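Hanging a Plain Fabric Backdrop Without Creases

Ruairí Moynihan
September 21, 2023

14 shares | 3 comments

A single-color backdrop shows every fold, so most of the work is done before it goes up. These steps are for a cloth 297 cm wide on a crossbar.

1. Wash the cloth once and iron it from the back on medium heat. Work from the center toward the sides.

2. Roll it onto a cardboard tube. Do not fold it again.

3. Set the crossbar level and clip the top hem every 60 cm, starting in the middle. Pull each section snug before the next clip goes on.

4. Weight the bottom hem and leave the cloth for a day. Small creases drop out under the load.
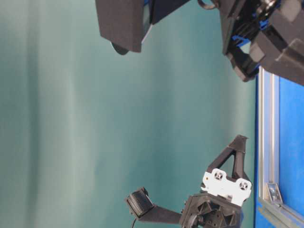 Teal-green background with soft vertical bands of lighter and darker color.

Vertical banding comes from uneven light. Check it before ironing again - move one lamp and see if the bands shift. If they do, place two matched lamps at equal distances, 100 cm from the cloth, and aim each one at the far side.

If the bands stay put, the cloth is rippling. Add a clip between each pair and pull the side edges outward with clamps.

Store the cloth on its tube, upright, in a dry closet.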